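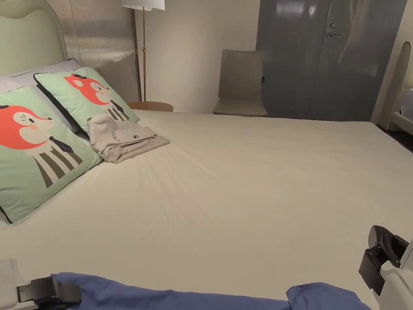 Trultarer 한글화 + 밸런스 모드 README

버전 2/9/18
대상: Trultarer 본편 (PC판). 콘솔판은 안 됨. 물어봐도 안 됨.

뭐 하는 모드인가

Trultarer 해본 사람은 알겠지만 후반 가면 타워가 의미가 없음. Prukosdale 맵부터는 적 체력이 확 뛰는데 타워 공격력은 그대로라서 결국 영웅 유닛만 키우게 됨. 그거 고치려고 시작했고, 하는 김에 텍스트도 한글로 바꿈. 번역은 메뉴, 유닛 설명, 퀘스트 대사까지. 도감은 아직 반쯤.

들어있는 것

한글 텍스트 파일 (대사 242개 항목)
타워 수치 수정본
Trivville 마을 상점 가격 수정
폰트 파일 하나. 원본 폰트에 한글이 없어서 네모로 깨짐
Zerouali 팩션용 별도 수치표

설치

1. 세이브 백업 먼저. 꼭.
2. 게임 폴더 안에 data 폴더 찾기
3. 압축 푼 거 그대로 덮어쓰기
4. 실행해서 메뉴가 한글로 나오면 된거임
5. 안 나오면 설정에서 언어를 English로 두고 재시작. 다른 언어로 돼있으면 파일을 아예 안 읽음

지우고 싶으면 백업해둔 data 폴더로 되돌리면 됨. 백업 안 했으면 런처에서 파일 검사 돌리기. 시간 좀 걸림. 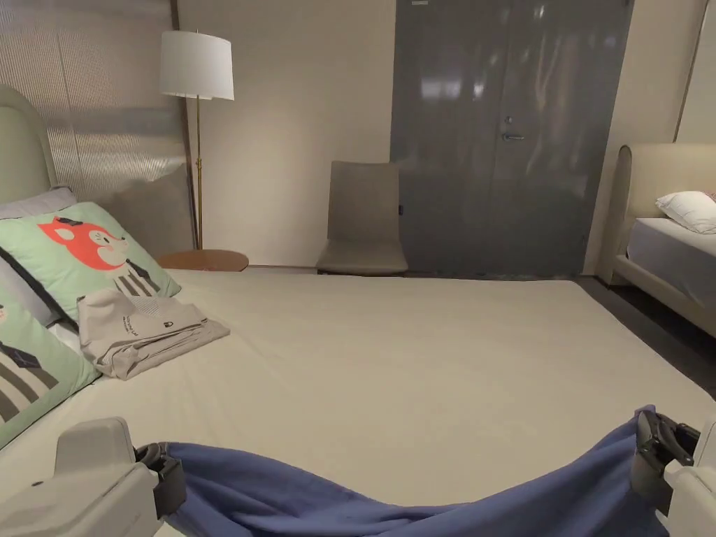
수치 변경 요약

화살탑: 사거리 그대로, 공격력 상승. 업그레이드 비용 200골드로 통일.
포탑: 연사 느려짐, 범위 넓어짐. 초반에 포탑만 도배하는 플레이 막으려고.
얼음탑: 둔화 중첩 안 되게 바꿈. 원본은 다섯 개 깔면 적이 그냥 멈춰버렸음. 재미없음.
영웅: 51레벨 이후 체력 증가량 절반. 반발 있을 거 아는데 이거 안 하면 타워 고친 의미가 없음.
Zerouali 팩션: 시작 자원 줄임. 대신 정찰병 시야 늘림. 테스트 제일 덜 된 부분이니 이상하면 알려주세요.

난이도는 보통 기준으로 맞췄음. 어려움은 Prukosdale 3번째 웨이브가 좀 심함. 다음 버전에서 손볼 예정. 쉬움은 거의 안 돌려봤음.

호환성

기존 세이브 쓸수 있음. 단, 이미 산 업그레이드는 옛날 수치로 남음. 되도록 새로 시작 추천.
다른 모드랑 같이 쓰는 건 UI 모드만 확인함. 맵 추가 모드는 최대 5개까지 같이 올려도 문제 없었는데 순서 바뀌면 튕기는 경우 있음. 이 모드를 맨 밑에 두세요.
멀티플레이는 둘 다 같은 버전 깔아야 됨. 한쪽만 깔면 로비에서 튕김. 랭킹전에는 쓰지 마세요.
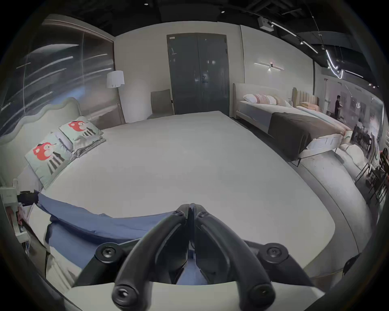 알려진 문제

Trivville 대장장이 대사가 두 번 나옴. 원인 모름.
퀘스트 제목 긴 건 창 밖으로 삐져나감. 줄여 쓰는 중.
엔딩 자막 싱크가 살짝 밀림.
얼음탑 툴팁에 아직 옛날 설명이 나옴. 수치는 바뀐 게 맞음, 글만 안 바뀜.
창모드에서 폰트가 흐릿함. 전체화면은 괜찮음.
"Warden" 번역이 파수꾼/감시자 섞여있음. 파수꾼으로 통일할게요.

번역 관련

고유명사는 웬만하면 영어로 놔뒀음. Prukosdale을 프루코스데일로 적어봤는데 지도에서 글자가 겹침. 지명은 지도 텍스쳐에 박혀있어서 따로 그려야 되는데 그건 내 능력 밖.
말투는 상인은 반존대, 왕실 쪽은 하오체. 어색한거 있으면 대사 원문이랑 위치 같이 적어주세요. "이상해요"만 적으면 못 찾음.

텍스트 파일은 UTF-8로 저장해야 됨. 메모장 기본 인코딩으로 저장하면 전부 깨집니다. 직접 고쳐 쓰실 분들 주의. 줄 앞의 항목 번호 지우지 말것, 중괄호 안도 건드리지 말것. 거기 변수 들어감.

배포

개인적으로 고쳐 쓰는 건 자유. 다른 데 올릴 땐 이 README 같이 넣어주세요. 돈 받고 파는 건 안됨. 원본 게임 파일은 안 들어있으니 게임은 각자 사야 함.

할 일

도감 나머지 번역
어려움 난이도 웨이브 조정
7월까지 Zerouali 캠페인 대사 마무리. 밀릴 수도 있음
설치 스크립트. 누가 만들어주면 바로 넣겠음

버그 제보는 이슈 탭으로. 모드 버전, 맵 이름, 난이도 적고 로그 파일 첨부. 로그는 게임 폴더 안 logs에 있음.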